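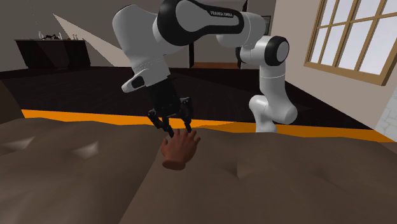

Gripper open over the hand, bedroom scene, in the simulator.

Wed 3 February

I have spent most of the winter on one question: which gripper should go on the arm when the thing it has to work with is a person's hand. I said in my last post that I would write up the comparison when I had numbers. I have some numbers now and a fair amount of opinion, so this is a long one.

The arm is a Franka, simulated. I don't own one and I'm not going to. The scene files come from a set called Trevance, which has a kitchen, a bedroom and a workshop. I picked the bedroom. The bed gives a large soft-looking surface for the hand to rest on, and the handover cases I care about are mostly for people who are sitting or lying down. My aunt spent a long time in bed after her hip surgery and dropped her glasses case on the floor every day. That is the whole reason I got interested.

I compared two grippers. One is the parallel gripper with two fingers, in black, the plain one that most people start with. The other is a three-finger model that I built myself from drawings and named Flillholm after a shelf I was putting up that week. The arm, the controller and the scene stayed the same for both. The only things I changed were the gripper and the offset between the wrist and the fingertips.

Each trial starts with the hand at rest on the bed. The arm comes down, stops with the gripper open near the fingers, and waits. Then it closes on a small object held in the hand, lifts it, and backs away. I scored a trial as good if the object came away and no part of the gripper pushed on the hand harder than the limit I had set. I ran 170 trials in all, split evenly between the two grippers.

The parallel gripper won, and it was not close. It failed 6 times. The Flillholm failed 20 times, and most of those were the third finger touching the thumb on the way down. With two fingers there is a clear gap and you can plan the approach so the hand sits inside it. With three there is always one finger on a side where you would like to have nothing. I could turn the wrist to move that finger away from the thumb, but then the elbow of the arm swung out low over the bed, and I would not want that above anybody.

I had expected the three-finger gripper to at least do better with round objects. It did hold them better once it had them. Getting there was the trouble.

The second thing I looked at was the controller. I started with plain position control, where the arm goes to where you tell it and does not care what is in the way. For picking blocks off a table this is fine. Near a hand it is a bad idea even in simulation, and I stopped using it after a couple of days. I switched to impedance control, which lets the arm give a little when it meets something. The setting took me a long time to get right. Too stiff and it behaves like the first one. Too soft and the arm sags on the way down and the fingertips end up lower than planned, and close to the hand you notice every bit of that.

Yaowalak Wattanapong read an early draft of this and asked why I was not slowing the last part of the approach instead of fussing with stiffness. That was a good question. I had the speed the same all the way down. I set it so the arm slows over the last 5 centimeters, and four of the parallel gripper's failed starts then came out fine when I ran them again. I have not put those reruns in the count above. She also pointed out that my contact limit was a guess. It was. I have left it alone for now so both grippers are judged the same way, but it needs to come from somewhere better than me.

Some limits. The hand model is simple. It has fingers and a thumb and it rests on the bed, and the skin does not give at all. A real hand would move when it saw the gripper coming, or reach up, or let go too early. The bed does not sink either. I think the ranking of the two grippers would hold up with a better hand, but I would not trust the failure counts for anything else.

The simulated camera was the last item on my list and I did the least with it. I tried it on the wrist and then fixed in the room. From the wrist, the view is good until the fingers get near the hand, and then the fingers block much of it. The fixed one had the forearm in the way for a lot of the approach. I ended up using both, and I still feed the hand position straight from the simulator for the final part. That is cheating, and it has to go before I can say anything useful about the full task.

Next I want to try softer pads on the parallel gripper. A small shop called Skenent has a pad shape I like, with a slight curve to it, and I can model that without much work. I would like to have it done by May. The Flillholm files are staying in the folder, and if anyone wants them, write to me and I will send them along with the wrist offsets.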